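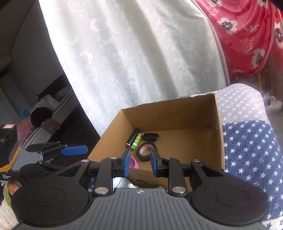 06/10/2022
By Lacey Ashworth

The open day at Brodurora began with a safety talk, a sheet of paper to sign and a warning about the stairs. The company makes hand-held grippers and the software that goes with them, and it had set out three stations for visitors. The head of hardware, who asked to be referred to by his job and not his name, took me through all of them and then sat down for an hour to answer questions.

His first point was about cost. "A robot arm on a bench is a slow way to gather examples," he said. "You book the arm, you book a person who can drive it, and you get a morning of work out of it if nothing faults. With a tool in the hand, the person does the task at their own speed and the recording is made as they go."

The tool has the same fingers as the arm it is meant to teach. That is the part he was keenest to explain. If the fingers differ in width or in how far they open, the arm will later try things that its own hand cannot do. Brodurora's earlier set, known in the building as Priltano, had fingers that opened slightly wider than those on the arm. "We collected for most of a winter before we admitted it mattered," he said. "All of that went in a drawer. It was a useful drawer, in that we look at it whenever somebody wants to change a dimension."

The current design is called Brusis. I asked what had changed apart from the opening.

"The linkage is stiffer. There was play in the old one, and play is bad twice over. The operator corrects for it without knowing, and then the correction is in the data. The pads are softer as well. We went through 10 compounds. The hard ones marked things and the very soft ones tore at the root."

Visitors were allowed to try the tools at the second station, where the task was to take small household objects out of a cardboard box and put them back. It is harder than it sounds. A roll of tape lying flat gives the fingers very little to hold, and with a tool in each hand the two are quickly in each other's way. I managed the glue stick at the first attempt and dropped a key fob twice. The man after me, a retired toolmaker, was much better at it, and spent his turn asking about the pivots.

"People squeeze too hard," the head of hardware said. "They've lost the feeling in their fingertips, so they make up for it with force. It takes an operator a few days to stop. We don't keep anything from those days."

Why a box, and why such ordinary things in it? He said that a box has walls, and walls are where most attempts fail. An object in the middle of a table can be reached from any side. An object against a wall can be reached from one or two, and the operator has to choose. "That choice is what we want on the recording. The picking up is the easy part."

A full session at Brodurora is made up of 37 short recordings with a rest in the middle. The present target for each task is 2,000 recordings that pass checking. He would not give the pass rate, though he said that lighting and stray hands were the commonest reasons for throwing one out, and that the checking still takes longer than he would like. It is done with a program called Yimyam, written in-house, which marks any recording where the position of the tool jumps by more than a set amount between one reading and the next.

"It finds the jumps. It doesn't find the dull mistakes, such as somebody doing the task in the wrong order. A person has to watch for those."

The third station was the arm itself, working behind a clear screen. It was given a bottle, a sponge and a tin to move from one tray to another. It moved the bottle and the tin. It closed on the sponge, lifted it a little way and let go, and the engineer at the desk stopped the run and started again. The second run was clean. I asked whether the first had been awkward in front of guests.

"No. If you only show the good ones, people go home with the wrong idea of where this is," he said. "It's fair at rigid things. Soft things and bags are a long way behind. I would put cloth further back still."

He was cautious on the question of use in homes. Brodurora sells to laboratories and to two makers of packing machinery, and has no plans for a household product. The next piece of work is a lighter tool – operators complain of sore wrists – and a first batch is due in December. After that comes a change to the way the trigger is sprung, which he described at some length and then asked me to leave out until the drawings are settled.

Places on the next open day can be booked at the Brodurora front desk. Closed shoes are required.

37 shares
2 comments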